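Painted shelf gone tacky – do I have to start again?

plelmont_attic
I painted a small shelf unit for the kitchen in November with Brollel water-based satin, two coats, left overnight between them. It looked lovely. It still looks lovely, but anything left on it for more than a day has to be peeled off like a plaster, and it takes a bit of paint along as a souvenir. The tin says touch dry in 4 hours, which I don't dispute. I touched it and it was dry. Is there a way of rescuing this without stripping the lot? I would rather not, as I have already told people I'm good at this.

Tô
Touch dry and properly hard are different things, and the tin only boasts about the first. Water-based satin wants a few weeks in a warm room before you put weight on it, longer if the kitchen is cold or steamy. Clear the shelf, open a window and leave it alone for 19 days. I know that's an oddly exact number – it's how long mine took.

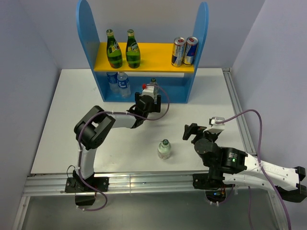 If it's still tacky after that, rub it down lightly with 300 grit, wipe off the dust and put on a thin coat of clear water-based varnish. Thin means thin. Two mean coats will beat one generous one every time. Until it has hardened, keep the heavy things off. Drinks are the worst for it, all that weight on a small base, and a yellow board with glass bottles at one end and cans at the other, like mine, will show every ring if you load it too early. Bright colours are slower in my experience, and yellow is the slowest of the lot. The blue sides never gave me any bother, but then nothing stands on them.

ralmont11
Had this. Talcum powder. Looks daft, smells like a baby, works for a week.

Also did you prime it? People never say whether they primed it.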